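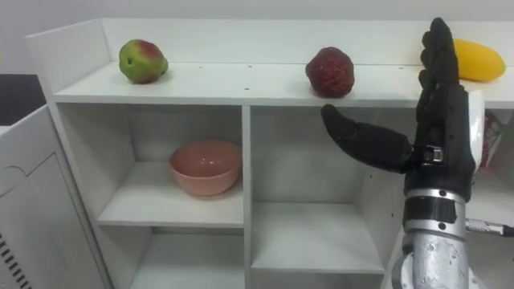

The Witcher of Sawatzky Road

5/19/22

Print | E-mail
30 shares

My uncle Hòa believed in very little that cost money, so I was surprised when he paid a man to find water with a coat hanger.

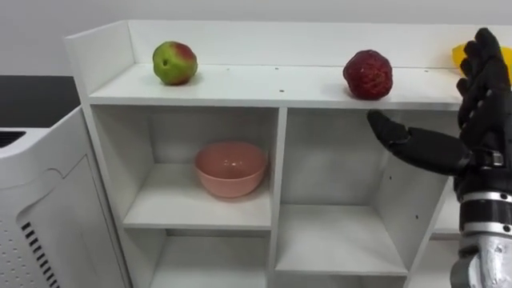

Mỹ Triệu

The man's name was Pitus. If there was a first name in front of it or a last name behind it, he kept it to himself. He came up Sawatzky Road in a half-ton the colour of old dishwater, shook hands with my uncle and asked which of us had been born in the house. None of us had. We'd bought the place in September from people who moved to Kelowna and left us a dry well, a chest freezer and a cat.

"Makes it harder," Pitus said. I took that to mean it made it dearer.

I was nineteen and had done one year of geology, which I mentioned twice before he had his boots on. He nodded both times. He had two coat hangers, cut and bent into L's, with the long ends out front and the short ends sitting in a pair of copper sleeves. I asked what the sleeves were for. He said so people couldn't say he was turning them with his thumbs. I said he could tip his wrists instead. He said yes, he supposed a fellow could.

We followed him over the stubble behind the barn, my uncle a few steps back with his hands behind him, the way he walked in church. Pitus went slowly and talked the whole time. He'd witched for the rink in Fluton. He'd witched for a dentist. He had once found a ring for a widow, though rings were not his line, and he hadn't charged her. I noticed that all these people were either dead or a long drive away.

By the caraganas the wires crossed.

"There," he said.

"There's a low spot there," I said. "Everything's green. Anybody would pick it."

"I would hope so."

He scraped an X in the dirt with his heel, backed off and came at it from the other side, and the wires crossed again. I asked him to do it with his eyes shut. My uncle said my name in the voice he used when I'd put my elbows on someone else's table, but Pitus shut his eyes without any fuss, and I took him by the jacket and spun him and walked him off toward the road. He stumbled along for a good while. The wires crossed next to the burn barrel, nowhere near his X.

"Well," he said, opening his eyes. "There's water under most of it."

I looked at my uncle. I thought that would be the end of it. He was getting out his wallet.

"How deep?" he said.

Pitus held one wire over the X and let it bob. I could see his lips going. "Hundred and three feet," he said, and folded the bills into his shirt pocket — he didn't count them. 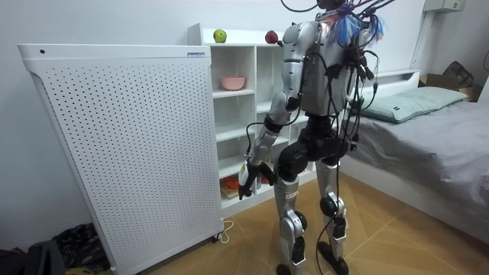

The Drillers

Tristard Drilling came out the next week with a rig and two brothers who ate lunch in the cab with the radio on. I'd asked my uncle to get a second opinion, with a map. He said the brothers could look at a map if they wanted to. They looked at the X and set up on it.

They hit water at 61 feet, a trickle, and kept going. At 103 the older one came to the porch and said we had a decent flow and did we want to stop there.

"You told him that number," I said to my uncle.

He said he hadn't. I asked the driller, who said he never listened to numbers, he just drilled until the customer looked happy. I've thought about that answer more than about anything in second-year geology. My uncle had been standing at the rig since noon. I don't know what his face did, or when.

I wrote up the whole business for a class, with a diagram of the slope, and got a good mark. I mailed a copy home. He put it in the drawer with the warranty for the pump.

The water tastes of iron. He says it doesn't.

4 comments | Print | E-mail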